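Ustel Kitchen Window Paint, Dark Brown

Share 30 | Comments 2

Ustel is a water-based satin paint for interior window frames, rails and sills. Hivier mixes it for rooms that see steam and splashes, so it suits kitchens, laundry rooms and bathrooms. It goes on with a brush and needs no separate topcoat.

Sand old paint lightly, wipe off the dust and let the frame dry. Bare wood needs one coat of Vītola primer. Apply two coats of Ustel, leaving at least 2 hours between them. Windows can be closed after 24 hours, though the paint takes a week to harden fully. Don't scrub it before then.

Narrow bars between panes are easiest with a small angled brush. Tape the glass first and pull the tape while the second coat is still soft. Paint the bars first, then the rails, then the bottom rail, where drips collect.

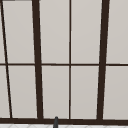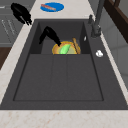
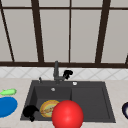
Dark brown window frame, first and last pictures. Dark gray sink and pale countertop, second and third.

One can covers the inside of a standard kitchen window with two coats. Larger windows with many bars may need a second can. Color can vary slightly between batches, so buy enough for the whole job and mix the cans together in a bucket.

Clean brushes with warm water and soap. Store the can upright, above 40 degrees Fahrenheit. Frozen paint can't be used.

Item number: 163
Finish: satin
Also available in: Kosus Gray, white

For color matching, ask for Aarne Oksanen at the paint counter. The counter is closed on Friday.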